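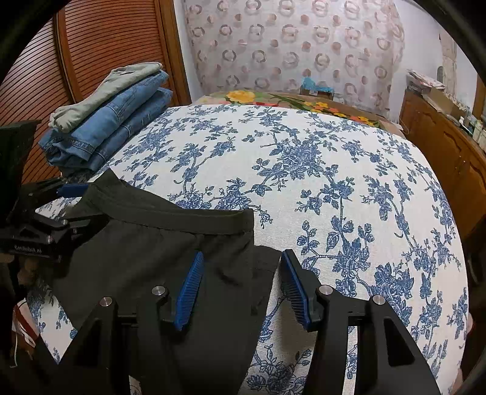

*Black garment on the bed, patterned bedcover*

**Bird room walkthrough, Plisunach lab, April round**
Walked by: Verna Boateng. Signed off: not yet (Colin Haworth)

- [x] Outer door closes before inner opens. Ok. Latch stiff, needs oil
- [x] Light timers. On at 6, matches the log
- [ ] Humidity. Low again on the finch side. Jahangir Wickramasinghe to check the pan, I asked last month too
- [x] Seed bins lidded, dated. One label smudged, rewrote it
- [ ] Water bottles. 2 leaking in rack 3, swaped one, no spares left for the other
- [x] Nest boxes, no sharp edges or lose wire
- [ ] Sound booth fan. Rattles. Shows up on the song recordings per Yetunde Omoregie, she wants it fixed before the tutor trials start
- [x] Mic cables off the floor
- [ ] Eyewash. Flushed ok but tag not initialed
- [x] Dust masks stocked, medium only. Order large
- [x] Isoflurane cabinet locked, key in box
- [ ] Scale. Reads high with the 700 g check weight. Don't use for feed until Neville Bloxham recalibrates

**Comments**
Rack 3 is the main one. Bedding damp under the leak, changed it, birds moved up a shelf. Please dont move them back till the bottle's replaced.

Fan: part on order from Sedgwick. No date.

Recheck open items before next cage change. VB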